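Home | News | Features | Business | Archive | Contact

Keeping the lights on at a small-town furniture repair shop

2021-12-28

The woman who runs the furniture repair shop on Penden's main street did not want her name in this article. She said her customers already know it, and the ones who don't can walk in and ask. She has been in the building for nine years. Before that she worked out of her garage in Tronley, which had one outlet and a door that wouldn't close in winter.

We spoke in her office at the back of the shop, during what she described as the slowest week of the year. The phone rang twice while I was there and she let it go both times.

She did not set out to repair furniture. She was a bookkeeper at the Schumacher feed mill until it closed, and she took a night class in refinishing because a friend had already paid for a seat and couldn't go. "I thought I'd fix my mother's table and be done," she said. "Then her neighbor had a table. Then the neighbor's sister had six chairs."

Most of what comes through the door is still tables and chairs. Dressers are third. She gets a piano bench every month or so and turns down anything with a motor in it, including recliners. The usual complaint is a loose joint. The second most common is a ring left by a hot dish or a wet glass, and she said people are more upset about the rings.

"A loose leg, they'll live with for ten years," she said. "A white ring, they call me the same night."

She charges $45 to look at a piece and write up an estimate, and takes that off the bill if the customer goes ahead. When she started she looked at things for free. She stopped after a spring in which she spent most of her Saturdays driving to other people's dining rooms and came home with hardly any work.
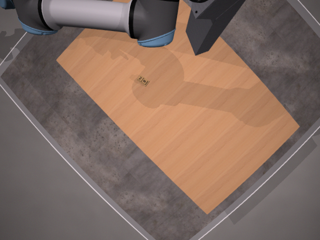
Wood grain against dark gray tile.

The question she hears most often is whether a piece is worth fixing. She tries not to answer it directly. A chair that cost very little can take as many hours as a good one, and the bill will be the same either way. "I tell them what it'll cost and I tell them what I'd do to it," she said. "Worth it is up to them. I've had people spend more on a kitchen stool than on the car they brought it in."

Her largest job so far came in at just over $1,000. It was a drop-leaf table that had been in a flooded basement in Prullik, and both leaves had to be taken off and flattened. The customer paid in four parts. She doesn't advertise that she takes payments, but she has never refused anyone who asked, and in nine years she has been left with an unpaid bill only once.

The past year has been harder than she expected. She had plenty of work. Supplies were the trouble. A finish she uses on nearly everything was out of stock from early spring until the end of summer, and the substitute dried too fast. Hinges that she used to have in a few days took weeks. She started buying old hardware at estate sales, cleaning it, and sorting it into coffee cans.

"I spend more time matching screws than I'd like to admit," she said.

She raised her prices by 10 percent in the fall, the first increase since she moved to Penden. She put a note about it in the window -- handwritten, no explanation -- and waited for complaints. One man said it was about time. Everyone else just paid.

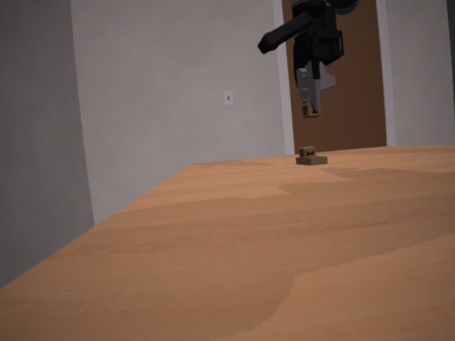

She would rather people took better care of what they have, even though it would cost her business. Her advice is mostly about water, heat and sun, in that order. Wipe up a spill right away. Put something under a hot pan. Move the lamp and the fruit bowl once in a while, so the top ages evenly. She said she can often tell how a family uses a table by its color. One part will be lighter and more orange, another part darker and browner, and when she sees that in a customer's house she asks which way the windows face before she asks anything else. Sometimes the owner has never noticed the difference. Once she has pointed it out they can't stop looking at it, and she has learned to be careful about mentioning it.

She doesn't recommend spray polish. She uses a soft cloth, slightly damp, then a dry one. If a finish has gone dull she puts on a little paste wax twice a year and buffs it by hand. She keeps a tin at home and admits she is behind on her own furniture.

As for the future, she has thought about hiring. She had a high school student for one summer who was good with glue-ups and hopeless with customers, and she would have kept him if he hadn't left for college. Two other people asked about the job and neither came back after seeing the stripping room. It smells, she said, and there is no way around that part.

Her lease is up next December. The landlord has told her he would like her to stay, but she has nothing in writing. She has looked at a storefront in Tronley with a loading door and better light. The rent is higher there and she would lose the foot traffic from the post office.

"I'd have to move all the coffee cans," she said.

The shop is open Tuesday through Saturday. She asked me to mention that chairs should be dropped off before noon.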